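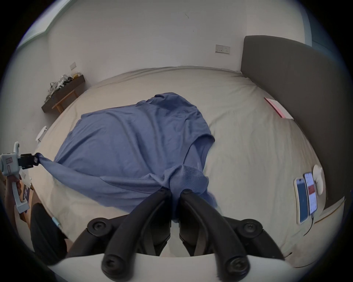
Folding on the bed vs. a table, and does anyone else roll?

ellusmoth
Posts: 162
Hi all, long post, sorry in advance (get a coffee). We moved into a smaller place in August and I lost my folding table, so now all the laundry gets done on the bed. I have a plain beige fitted sheet on there and I just dump the basket and go. Shirts are what slow me down. A tee with soft, stretchy fabric never lies flat on a mattress the way it did on a hard top, the sleeves curl under, and by the time I've got one side smooth the other side has crept up again. My mother folded everything in thirds on her bed and her drawers looked like a store. Mine look like somebody lost an argument in there. What do you all do?

tovcombe_porch
Posts: 30
Welcome to the bed folders! I've done it that way for years and my back thanks me, although I do kneel on a pillow. My trick with short sleeves is to hold the shirt by both shoulders, give it one good snap in the air, and let it come down on the sheet by itself. Then I only fix the sleeves and leave the rest alone. The more you pat it, the worse it gets. Sleeves in, sides in, bottom up, done.

Ngcobo_Lane
I'm going to disagree, kindly. A mattress is too soft for shirts. It gives under your hands and the fabric bunches wherever you press. I put a big cutting board on top of the bed, do my shirts on that, and save the bare bed for towels and sheets. It looks silly and my husband has opinions about onions, but the board is one I keep just for this and the folds come out nice and square.

ellusmoth
A board! I have an old drawing board behind the closet door, so that might get a second life. I did towels this afternoon and those I have no trouble with. Blue ones, one folded flat and one rolled, to see which I'd like better in the bathroom. I think I'm leaning toward rolled, but the folded one sure sits nicer in a stack.
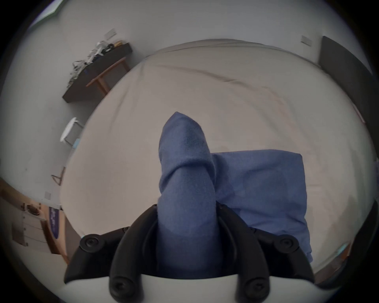 tovcombe_porch
Should a towel be folded in half first before you roll it?

Ngcobo_Lane
Fold it the long way first, in half or in thirds depending on how deep your shelf is, and then roll from the short end. If you roll it straight from open you get one long floppy tube that won't stand up in a basket.

kamelitz
Jumping in from the anti-rolling side of the house. We had rolled towels for a whole winter because I saw them in a magazine, and every time one of the kids pulled one out, the rest came down on the floor. Flat stack, fold facing out, and you can take the top one without any drama. I will say rolls are wonderful in a suitcase, and I do roll our beach towels for the car. For everyday use at home, no thank you.

tovcombe_porch
Kamelitz, I think that depends on the shelf! Mine go in a deep basket standing on end, and they've never gone anywhere. On an open shelf I'd probably be with you.

Ngcobo_Lane
One more thing while we're on towels, and then I'll let it go. Feel the thick parts before you fold, the hems especially. They can still be a little damp when the middle feels perfectly dry, and a towel rolled up tight like that smells like a gym bag by the end of the week. I give mine another 5 minutes in the dryer, or hang them over the door while I do the shirts.

ellusmoth
Good point about the hems, I have been guilty of that more than once. OK, so my plan is the drawing board for the shirts, Tovcombe's snap for getting them down flat, and I'll keep 2 rolled towels by the tub and stack the others in the closet. That ought to make both camps a little bit unhappy. Still no idea what to do about fitted sheets, but I'm told there's a whole other thread for that and it got heated.

kamelitz
It did, and I was in it. Ball it up and shut the door quickly.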